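Bench notebook, wiring, September

Carried on with the loom for the Trolley job. Mohsin Mughal cut the last of the cable yesterday and left it on the Bunmont reel, so no need to order more yet. 253 m used so far by the tally on the door.

Notes as I went:

1. Lengths. Red and black cut to 341 mm. Green/yellow pair cut 40 mm longer and twisted with the hand drill on slow. Fast makes it kink near the chuck.

2. Ends. Left untinned for now. The Bisht ferrules have come in the wrong size and are going back. Box is on the shelf by the sink, please don't open the second bag.

3. Meter check. Buzzed each one through before binding. All fine except one black, which read open with the insulation nicked under my thumb. Binned it and cut another.

4. Binding. Red, black and the twisted pair brought together at the end and held with a short white band. Let the pair lie along the red and it stays put while you get the band on. If the black is kept apart until just above the band it sits flatter. Band still wrinkles a bit, which Mohsin is happy with as long as it doesn't slide.
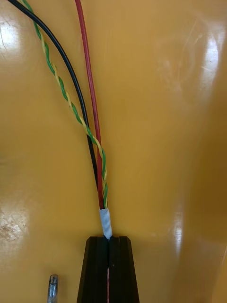
5. Labels. Not done. The printer wants a new tape, and I'd sooner wait than write them by hand again. Old Wutelov labels came off within a month.

To do: ask whether the customer wants the full 2000 or a first batch. Check the crimp tool, the jaws feel loose. Ring about ferrules before four.

Last updated: September, 15:20

Recent entries
Trolley loom: first cuts and drill twisting
Bisht ferrules, sizes and part list
Wutelov labels peeling
Bunmont reel stand, new spindle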